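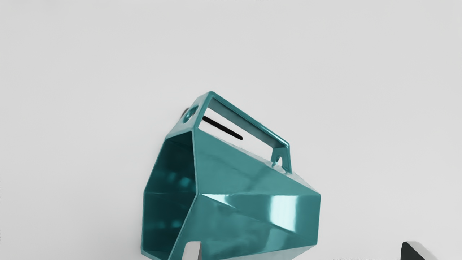 Charoen Wattanapong wrote to me to ask if the Plilis would really hold up on a windy balcony, and whether he could skip the drainage plug in winter. Yes to the first (put a stone in the bottom if you're high up), and please don't to the second! Leave the plug out from the first frost until May or you'll end up with a block of ice around your rosemary.

Plilis Planter – glossy teal

I started making the Plilis after my third round pot rolled off the back step. I wanted flat sides, a wide mouth and a narrow foot, so it takes up less room on the floor than the plant does in the air. The folds are there mostly because I like them, but they do stiffen the walls too, so I can keep the whole thing light enough to carry with one hand when it's dry.

Teal is the color I sell most of. It's a shiny finish and it shows water spots, so if you have hard water keep a soft cloth nearby. Dish soap is fine. Scouring pads are not – I've seen what they do and I can't buff it out for you.

What grows well in it: herbs, small ferns, a dwarf pepper if you get decent sun. Sepehr Taheri has kept mint in his for two summers and says he still can't eat it fast enough. I wouldn't try anything with a deep taproot, because the bottom gets tight quickly.

Height: 12 inches
Drainage: one hole, rubber plug included
Use: indoors or out
Saucer: sold separately, fits the Orkstead saucer in medium

Every planter is finished in my shop on Skastau Lane, and I pack them myself, usually in the evening with the radio on. Orders go out within 5 working days. If yours shows up chipped, send me a picture and I'll mail another, no need to ship the broken one back.

Shipping is free on orders over $60. The matte version, Guimarães, is out of stock until the next batch is fired up – leave your email at the bottom of the page and I'll write when it's ready.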